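Business > Workplace > Automation

News Local Business Opinion Events Archive

Robot takes over the block table at Stonar, staff take over the robot

14 October 2025

The packing hall at Stonar has a new colleague. It has one arm, does not drink coffee, and since August has been learning to put colored blocks where it is told. Management calls it the first stage of a wider automation plan. The people who work beside it call it several things, the kindest of which is "the trainee."

Stonar packs wooden and plastic learning sets for schools and clinics: counting trays, sorting games, the sort of thing a four-year-old empties onto the floor in one motion. Every set is put together by hand, and every hand at Stonar has an opinion about the job. It is dull, they say, and hard on the wrists by Thursday, and they are good at it.

The arm was put in by Itska, an integrator hired in the spring after a long winter of meetings. Before it goes anywhere near a real tray, it has to prove itself on a practice table, moving single blocks to a square marked out in black tape. The company's agreement with staff says it must finish 200 moves in a row without help before the next stage can be discussed. Its best run so far is 128, a figure that was written on the break room whiteboard by someone who clearly enjoyed writing it.

What has changed most is who does what. Three packers have moved off the line for part of each shift to run the practice table. They set out the blocks, start the run, note what went wrong and put the blocks back out again. The job title is "cell operator." It comes with a slightly better hourly rate, a two-week course and a binder that nobody has yet seen closed.

"I used to put blocks in a box," one of the operators said. "Now I watch something else put a block on a table, and I write down how it went. My wrists are thrilled. The rest of me is thinking it over."

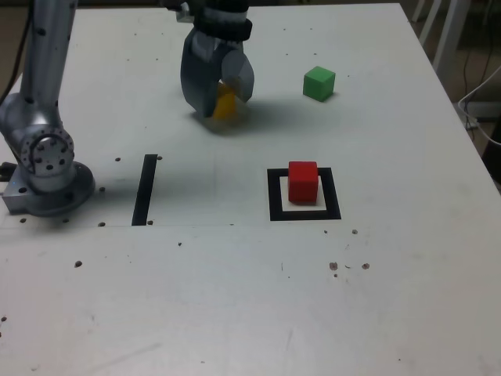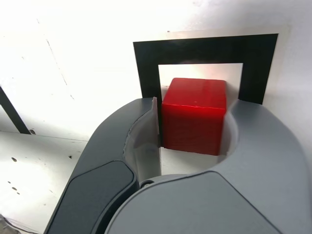 The practice table at work: a yellow block in the gripper in the first picture, a red cube in the second.

Reading time: 4 minutes

The course, the operators agree, was better than expected. The first week covered safety, which mostly meant learning where not to stand. The second covered the software, which mostly meant learning what the error messages were trying to say. One of these reads "target not reachable" and has been adopted across the hall as a comment on the monthly output goals.

Those goals have not gone away. Stonar still has to ship 500 sets a week, and with three people spending part of their time elsewhere, the rest of the line has felt it. Two temporary packers were brought in after the first month, following what one line worker described as "a frank exchange of clipboards." The temps are popular. They were also faster than the robot by their first lunch break, and they have been told so often enough that they are starting to expect a prize.

The company says speed was never the point of the first stage. In a note to staff, it described the practice period as a chance to find out which parts of the job suit a machine and which do not. Early results suggest that a machine is happiest picking up one thing at a time from a clear surface. The actual job involves picking up many things at a time from a bin somebody has just knocked sideways. Bridging that gap is stage two.

Stage two will use a tray system from Miettinen, which holds the pieces apart so that the arm can get at them. Somebody will have to load the trays. Asked who, the company said this was "under review," and several packers looked at their own hands.

There is some real worry underneath the jokes. Stonar has promised that no permanent job will be cut during the trial, but the promise ends when the trial does, and no end date has been given. Staff representatives want it extended for at least a year after the arm joins the main line. They also want the operator rate to be permanent for anyone who completes the course, whatever happens to the machine. Talks on both points continue, in the small meeting room, which is also where the spare parts are kept.

Older hands have seen this before. A labeling machine from Sirkadier arrived some years ago with a promise that it would free people for more interesting work. It did free one person, who has spent the years since clearing jams out of it. She says the work is interesting about twice a month.

Some changes have been welcomed without argument. The practice table needs good, steady light, so that end of the hall finally got the new lamps staff had been requesting for ages. It also had to be kept clear of the draft from the loading door, and the door has been fixed. Packers have been discussing what else the robot might be persuaded to need. Better chairs are a popular suggestion, though the case will be difficult to make for something bolted down.

The operators themselves have grown protective of the thing, up to a point. They will complain about it to one another all shift, but when a visiting manager sighed at a failed run last week, he was told firmly that it was trying a new grip. There is also a small pool on when it will reach its target. The money is kept in an envelope, and the most optimistic guess belongs to the person who did the worst in the safety quiz.

The next review is due before the holiday rush, when the line goes to extended shifts and the practice table will be switched off for three weeks. The operators will return to packing by hand. The arm gets the time off.

Filed under: Jobs & Industry, Robots at Work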